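Noticias del taller

El brazo de la cocina ya carga el lavavajillas (más o menos)

Quienes pasáis por Galtside entre semana ya lo sabéis, porque desde octubre cuesta prepararse un café sin que alguien te pida que esperes a que termine una prueba. Para los demás, va el resumen: el grupo de robótica está montando un sistema para recoger la cocina con un brazo de siete ejes, una pinza de dos dedos y muchísima paciencia. El proyecto se llama Fliditz, un nombre que salió de una errata en el primer repositorio y que ya no hay quien quite.

La idea la trajo Asanka Mollah, que llevaba tiempo queriendo sacar el brazo de la mesa de pruebas. En la mesa todo son cubos de colores y piezas impresas, y los cubos se portan bien. Una cocina es otra cosa: hay tapas, tazas, asas, cristal, sol que entra por la ventana y cambia la luz a media mañana. «Con los cubos acertábamos casi siempre y no aprendíamos nada», cuenta Asanka. «El primer día en la cocina fallamos en todo, ¡y fue el mejor día del proyecto!»

La primera versión del programa iba con posiciones fijas. Funcionaba mientras no se moviera nada, o sea, hasta que llegaba alguien con hambre. La segunda, que es la que usamos ahora, calcula el agarre a partir de la cámara lateral y corrige la muñeca antes de soltar. Se llama Dewan y corre en el ordenador viejo que estaba debajo del torno (sí, el que hacía ruido; le hemos cambiado el ventilador).
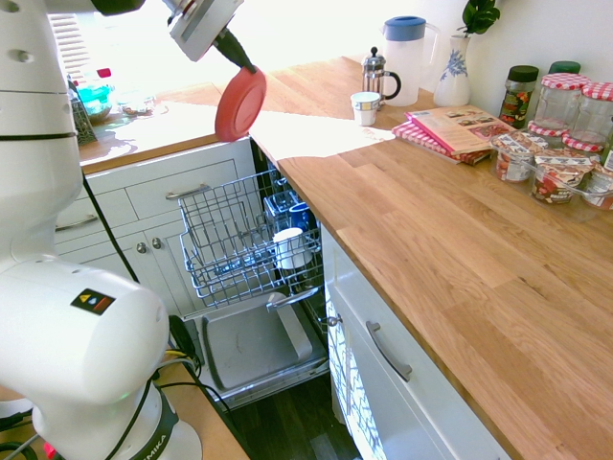

Lo que más guerra da son las piezas planas y redondas. Si la pinza las coge demasiado cerca del borde, giran, y lo que el programa creía vertical acaba inclinado. Estamos probando con unas fundas de silicona para los dedos, de 2 mm, cortadas a mano con una cuchilla y pegadas con cinta de doble cara. No son bonitas, pero el agarre ha mejorado una barbaridad. Si alguien tiene restos de silicona más blanda, que los deje en la caja del grupo, por favor.

El otro frente es la bandeja superior del lavavajillas. Las varillas son finas, brillan y la cámara las pierde en cuanto les da la luz de lleno. De momento la sacamos a mano hasta el tope y el brazo trabaja siempre con ella en esa posición. Abrirla con la propia pinza queda para más adelante - hay ganas, pero también bastante respeto por las guías.

Llevamos 1.553 intentos registrados, cada uno con su nota de qué salió mal, y leerlos seguidos es de lo más entretenido que hay en el servidor. Mi favorito dice solamente «taza, otra vez». El módulo que ordena los registros, Zedasent, lo hemos dejado en la carpeta compartida por si le sirve a alguien del grupo de la fresadora.

Para echar una mano no hace falta saber programar. Nos viene muy bien gente que coloque objetos, que anote y que tenga ideas raras. Las sesiones duran alrededor de 30 minutos y caben 3 personas en la cocina sin estorbar al brazo. La hoja para apuntarse está en la puerta de la nevera. Mientras haya prueba en marcha, el botón de parada lo lleva siempre alguien en la mano y no se cruza por delante del lavavajillas, ni siquiera para coger una cucharilla.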